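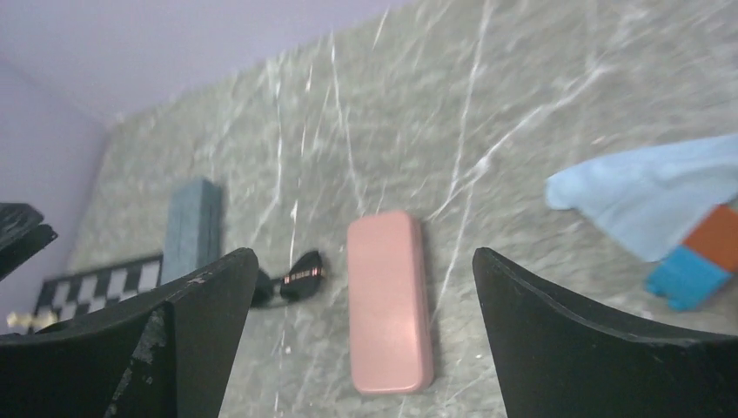
Filed under: Home Help & Gadgets > Reader Questions

Print this page | E-mail this page

Search the FAQ Enter keyword Go

Can a machine do my chores yet?

By Jaruwan Petchrat

Can a robot tidy my kitchen counter?
Sort of. Picking one thing out of a spread of odds and ends is about where the art stands. A plain pink block with rounded corners and room around it is the easy end of the job. Sunglasses are harder, being mostly gaps and thin bits. A cloth is harder again, as it has no fixed shape and takes a new one every time you touch it.

Why do the robots I see only have two fingers?
Two fingers will pinch most things you own. They are also cheaper to build and simpler to fix than a hand. Try clearing your own table with a thumb and one finger and you'll have some respect for the method, and a sore thumb.

How does it know what to keep and what to toss?
It doesn't. Somebody has to tell it, or show it many times over. Jonstead once showed me a sorting arm that had practiced on 800 household items. It put my car keys in with the recycling, very gently.

Is it faster than I am?
No. I timed an Eleo arm putting away 16 things from a counter one afternoon in March. It took over 2 hours, with a stop while it thought about a sock. My teenager is faster, though you have to ask him more often.

What about laundry?
Moving a cloth from here to there, yes, on a good day. Folding it so you'd put it in a drawer, sometimes. Fitted sheets, no, but then I can't do those either.

Are shops and warehouses further along?
Yes, and they cheat. At Hegarty the parts arrive in the same tray, facing the same way, under the same lights. Your house would do well in the robot trials too if you kept it like that.

Will it scratch my marble?
Ask the seller how hard the arm pushes down and whether you can set a limit. The Panemia manual covers this on page 227, well past the point where most owners stop reading.

Should I buy one now?
If you like tinkering, go ahead. If you want a clean counter by supper, use your hands and check back with me next year.

My question isn't here.
Send it in through the contact form. I answer the mail myself, at roughly the speed of the Eleo.

Tags: robots, chores, tidying up, things that almost work

Print this page | E-mail this page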